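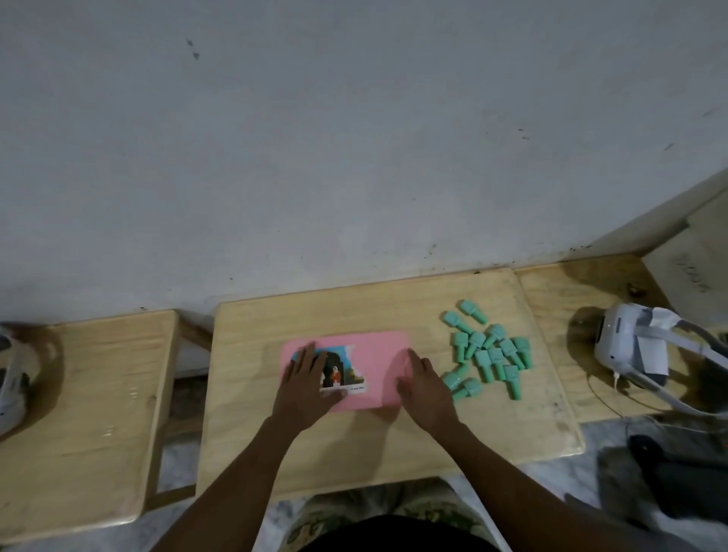 Puzzle station at the Ovach open day, half the picture done. Green pegs for the next task, headset on the right-hand table.

Back from Ovach, typing this up before I lose the notes. Got there just after 9, left when they started stacking chairs. No breakfast. Coffee good, parking bad.

Short version for anyone deciding whether to go in February: yes, go, but skip the slides and head straight for the demo rooms. The slides are the same ones that were at Karkell.

What they do there is teach robots jobs by having a person do the job first. Two ways of going about it, one room each. In the first you just use your own hands and everything gets recorded from where your head is. In the second you put on a headset and drive the arm yourself from across the room. I did both. Tamsin Ashby ran the hands room and was very patient with me.

Hands room first. Plain tables against a wall, you sit down, you work. Puzzle on a pink board, a castle sort of picture, or I took it for one – stone arch, little figure in red and white. You build from the left. Sounds like nothing. Then Tamsin tells you the rules. Keep your hands where the camera can see them. Don't lean in, your head moves and so does the view. One piece at a time, no grabbing a handful. If you get one wrong, take it out slowly and carry on, they keep the mistakes too.

I was bad at it. Kept wanting to flatten the whole thing with my palm every few pieces. Tamsin said leave that in, people do it, the robot will need to know how to do it as well. Fair enough.

Each run gets 20 minutes, then you swap. They want 100 runs of the puzzle before anyone trys training on it. They were at 59 when I sat down. I asked whether mine would count and got a polite smile.

The pegs come after. Mint green plastic, square sort of cap, thin stem. Pick one out of the pile, turn it stem down, hand it over to the other hand, set it in a row. The pile is the hard part. They lie all over each other and you pull one and three move. Asked why not lay them out neatly to start with. Tamsin: because then it only learns neat.

Remote room. Clurkau arm on a stand, two fingers, you get a hand controller and the headset. Strap was too big for me, fixed with a knob at the back. There's a delay, small, you feel it in your stomach before you see it. First peg I dropped. Second one too. Third went in sideways. A man from Paulauskas had a go after me and stood 2 in a row on his first try, very annoying.

Compared notes with him over lunch (soup, bread, not enough chairs). He thinks the remote way is the only one worth paying for, since what you record is the arm's own motion. I'd go the other way for our stuff. Hands are so much faster and you can sit anybody down at a table. But then somebody has to work out how fingers turn into a gripper, and that's the bit they were vague on. Asked twice. Got "ongoing" twice.

Other things in my notes, no order:

Light in the hands room is flat and even, no lamp on the table. Copy this.

Everyone takes off rings and watches first. There's a dish by the door.

Short breaks between runs, strictly kept. My neck says that's right.

Task cards are one sentence long. Ours are a full page and noone reads them.

They name every recording the same day, by the person who did it. Ours sit for weeks.

Didn't get to see the training side, door was shut and the tour guide walked past it pretty quick. Will ask again by email. Also need to ask what the pegs cost and where they get them, I forgot and they'd be handy for our bench.

Train at 4:40, made it, standing all the way. More when they send the slides – not that you need them.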